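# Utlow Flight Notes

Share (4) | Print this page | E-mail this page

Utlow Flight Notes is a table of small-drone flight reports, written by the people who flew them and cleaned up by the Anach project. Each row is one flight. The table has 3356 rows and comes as a single CSV file, with a second, smaller file for the places.

The notes were collected to answer a dull question: what do people do with a small drone once the first week is over? Most of the rows are roof checks, gutter checks, and slow circles over a field. There are a few lost aircraft and one wedding.

## What is in the download

- `flights.csv` — one row per flight
- `places.csv` — one row per takeoff place, joined on `place_id`
- `CHANGES.txt` — what was fixed in each release
- `LICENSE.txt`

The current release is version 2. Version 1 had the wind column in mixed units and should not be used. If you have a copy of it, delete it and download again. The row numbers changed between the two, so old notes that point to a row by number will be wrong. Use `flight_id` instead.

## Columns in flights.csv

`flight_id` is a short code that will not change between releases.

`place_id` links to the places file. It is blank when the pilot did not want the place listed.

`month` is the month of the flight, as a word. Days were removed before release. Years were removed too, which a few users have complained about. We are not going to add them back.

`start_hour` is the local hour, 0 to 23. Pilots who wrote "morning" or "after lunch" have a blank here and their own words in `remarks`.

`minutes` is time in the air, as reported. A lot of people round to the nearest five, so expect lumps.

`max_height_m` is the highest point of the flight in meters. It comes from the pilot's app when there was one and from memory when there was not. The column `height_source` says which.

`purpose` is one of `inspect`, `photo`, `practice`, `survey`, `fun`, or `other`. The pilot picked it. We changed it only when the remarks plainly said something else, and those rows have a 1 in `purpose_edited`.

`ending` is `normal`, `early`, `hard_landing`, or `lost`.

`neighbor_contact` is `yes` if anyone came out to ask, complain, or watch. It is the column people write to us about most. It does not separate a friendly chat from an angry one. The remarks sometimes do.

`remarks` is free text, in the pilot's words, with names, street addresses, and plate numbers taken out.

## How the reports were gathered

Pilots filled in a short form on the Utlow site after each flight. Flying clubs could also mail in paper logs, and the Grumholm club sent a shoebox of them. Those were typed in by hand. Handwriting we could not read is marked `[unclear]` in the remarks and left blank everywhere else.

No pilot was paid, and no pilot has more than 50 rows in the table. The cap was added after one very keen member turned in a report for every battery he charged over a summer. Where somebody went over, we kept a random set of their flights and dropped the others.

Reports of indoor flights were left out. So were reports of flights in simulators, even good long ones, and anything flown on a tether.
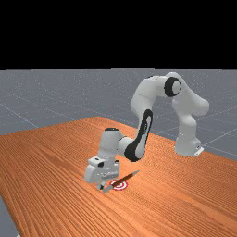

## Loading the files

Both files are UTF-8 with a header row and commas. Text fields are quoted. Some remarks contain line breaks inside the quotes, so a reader that splits on every newline will choke on them. In Python:

 import pandas as pd
 flights = pd.read_csv("flights.csv", dtype={"flight_id": str})
 places = pd.read_csv("places.csv")
 df = flights.merge(places, on="place_id", how="left")

Keep the `dtype` setting. Without it, codes that are all digits lose their leading zeros and will not match from one release to the next.

Spreadsheet programs open the files fine but may turn some codes into dates. Import them as text.

## Known problems

Crashes are under-reported. People who lose a drone are in no mood to fill in a form, and a fair number of them stop flying. Do not use the `ending` column to work out a crash rate.

The places lean heavily toward small towns and farmland. City pilots were asked and mostly did not answer.

Wind is the pilot's guess unless `wind_source` says `station`. Guesses run high on days when something went wrong.

The Grumholm logs have no `neighbor_contact` value at all. The paper form never had a box for it. Treat blank as unknown and do not count it as `no`.

Temperatures in the winter rows from the Ionescu field site are all the same number. We think somebody copied one line down the page. They are left as received and marked in `temp_flag`.

## Privacy

Takeoff places are given as the nearest town or field name. There are no coordinates. If you wrote a report and want it gone, send the `flight_id` through the contact form and it will be left out of the next release. We cannot pull it back from copies already downloaded.

Please do not try to match rows to public flight logs or videos.

## License and credit

The table is free to use, share, and change, for paid work too, as long as you credit "Utlow Flight Notes, Anach project" and say which version you used. If you fix errors, send them in and they will go into the next release, planned for March.

4 shares | 2 comments

Print | E-mail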